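Why Does Hot Chocolate Go Cold?

By Lowri Sayce
21 December 2022

I lose more hot chocolate than anyone I know. I don't spill it and I don't leave it on the bus. I make it, I put it down next to me, I start reading, and when I pick it up again it's the temperature of a puddle. Then I drink it anyway, with that wrinkly skin on top, and I feel sorry for myself.

So this month I wanted to find out where the hot goes. It must go somewhere! It was in the mug, and then it wasn't, and there's no little door in the bottom.

First, what is "hot"?

Everything around you is made of tiny, tiny bits called molecules. They're much too small to see, and they never stay still. Even in a rock they're jiggling. In water they're jiggling and sliding past each other like kids in a crowded hallway after the bell rings.

When something is hot, its molecules are jiggling hard. When it's cold, they're jiggling less. That's pretty much it. When you heat up milk, you aren't putting some stuff called "hot" into it. You're making the tiny bits of milk move faster.

And when a fast bit bumps into a slow bit, the fast one usually loses some of its speed and the slow one gets some. If you've ever run into your cousin on an ice rink, you know how this works. You slow down, your cousin goes shooting off toward the wall, and somebody's mom gets mad.

Heat moves from hot things to cooler things because of all that bumping, and it keeps going until they match. The air in your kitchen isn't making your drink cold by pushing cold into it. Your drink is warming up the kitchen. It's just that a kitchen is huge and a mug is little, so you never notice the kitchen getting any warmer.

Getting out through the sides

The first way out is by touching. Grown-ups call this conduction. The hot chocolate touches the inside of the mug, the inside of the mug passes the jiggles along to the outside of the mug, and the outside passes them to your hands. Ahh. It also passes them down into the table, which doesn't even say thank you.

Some things are really good at passing jiggles along. Metal is great at it. Put a metal spoon in a hot drink and in a little while the top of the handle feels warm, even though the top of the handle never went swimming. Wood is terrible at it, so cooks like wooden spoons for stirring soup. The ceramic that lots of mugs are made of is somewhere in the middle, which is why you can hold one for a bit and then go ow ow ow and grab the handle.

The handle is a clever thing, by the way. It sticks out into the air and it only touches the mug at the ends, so heat has a long skinny road to travel to reach your fingers. Most of it gets lost on the way.

Getting out through the air

Air that touches something hot gets warm too. Warm air spreads out, and that makes it lighter than the cool air around it, so it floats up. Cool air slides in to take its place, and then that air gets warm, and up it goes. It's like a tiny elevator that never stops running. The name for this is convection, and it happens inside the drink as well. The top and sides cool off a little, that cooler part sinks, and hotter chocolate comes up from the middle.

Blowing on your drink makes the elevator go faster. You're shoving the warm, damp air off the top so that fresh air can get in there.

Getting out as rays

Now for a weird one. Hot things shine! Your drink is shining right now, only it's shining with a kind of light your eyes can't pick up, called infrared. You're shining too. So is your dog.

If something gets hot enough, it starts to shine with light you can see. Look into a toaster while it's on (look from a safe distance, and please don't stick anything in there, ever) and you'll see the wires glowing orange. Those wires can get hotter than 1000 degrees Fahrenheit. The bread doesn't have to touch them. The rays fly across the gap and brown it.

A mug is nowhere near that hot, so its rays are much weaker, but they leak out in every direction the whole time it's sitting on the counter.
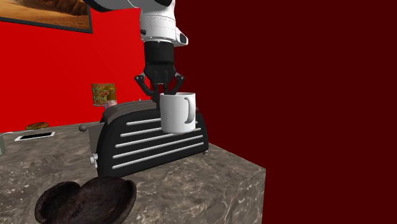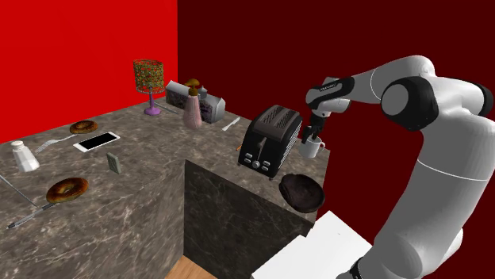
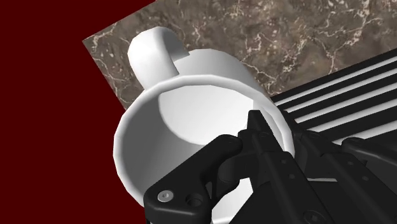 Emlyn Craddock wrote in after my last page, the one about ice cubes, to say that a black mug must lose its heat faster than a white mug, and could I please settle it because there had been an argument at breakfast. Well, it sounds right! Black things do soak up more sunshine than white things. But the rays coming off a warm mug are that invisible infrared kind, and a shiny white glaze and a shiny black glaze send those out nearly the same. White only looks white to our eyes. So if you have two mugs of the same shape and thickness, your drinks should cool at very nearly the same speed. Sorry, Emlyn, or well done to whoever was on the other side.

Getting out of the top

I saved the biggest cheater for last. See the steam coming off a fresh drink? Some of the fastest molecules at the top are going so fast that they break away from the others and fly off into the air. This is evaporation. And think about who is leaving: the fast ones! If all the fastest runners on a team quit, the team that's left is slower. So the drink that stays behind is cooler.

For an open mug of something really hot, this is one of the main ways it cools off. That's the reason a lid works so well. It traps the damp air, so far fewer of those speedy molecules can get away. If you haven't got a lid, a saucer on top will do. I use a saucer with a chip in it that came from my aunt's house and that doesn't match anything.

Whipped cream is a kind of lid, too. It's full of little air bubbles, and air that's trapped and can't move around is bad at passing heat along. Marshmallows do a bit of the same job, if you use enough of them to cover the top. I feel that this is very useful science and you should mention it at home.

Why does it start fast and then slow down?

You may have noticed that a drink goes from "too hot" to "just right" pretty quickly, and then takes ages to go from "meh" to properly cold. You're not imagining it.

The bigger the difference between your drink and the room, the faster the heat pours out. At the start the difference is big. As the drink gets closer to the temperature of the room, there's less and less of a difference, so the heat just dribbles. When they match, it stops. A drink left on the table never gets colder than the room, except by a teeny bit from evaporation. To get it colder than that you'd need a fridge, or a porch in winter.

There's a good puzzle hiding in this. Say you've made hot cocoa and you want to add a splash of cold milk, but you aren't going to drink it for a while. Should you add the milk now or add it later? Have a think before you read on.

Ready? Add it now! The milk cools the drink a little right away, so there's less difference between the drink and the room, so it loses heat more slowly while it waits. When you come back, it will be a bit warmer than the one where you waited to put the milk in. I told this to Dolores Kowalczyk and she didn't believe me until we tried it with two mugs and a thermometer.

Try it yourself

You need 3 mugs that are the same, warm water from the tap (it doesn't have to be super hot, and you should ask a grown-up to help), a saucer, an old wool sock, and a kitchen thermometer if your family has one. If they don't, you can use a clean finger, but a thermometer is better at arguing.

Fill all the mugs to the same height. Leave the first one alone. Put the saucer on top of the second one. Pull the sock up over the outside of the third one so that it looks like it's wearing a sweater, and leave the top open.

Write down how warm they are at the start, and then go and do something else. Come back in 30 minutes and check them again.

Before you look, guess which one will be warmest and write that down too, in pen so you can't cheat. When I did it in my kitchen the saucer won, and the sock came second. Yours might be closer than mine if your sock is thicker. Mine had a hole in the heel.

If you want to keep going, try the saucer and the sock together. Or try one mug that you warmed up first by filling it with warm water and tipping it out. A cold mug grabs a lot of heat from your drink in the first minute, just to get itself warm.

A few words to know

Conduction: heat moving through things that touch.

Convection: heat carried along by moving air or moving liquid.

Radiation: heat traveling as rays. (All it means in this case is shining.)

Evaporation: liquid turning into gas and floating off.

Insulator: something that's bad at passing heat along, like wool, foam, or trapped air. Your winter coat is one. It doesn't make any heat at all. You make the heat, and the coat slows down how fast you lose it.

If you try the sock test, send me your numbers and tell me what kind of sock. Ffion Gough has already asked if mittens count, and yes, mittens count. Next time it's a question from Prys Ruddock, aged 6, about why popcorn pops, and I've got a bag of it here that I'm supposed to be saving.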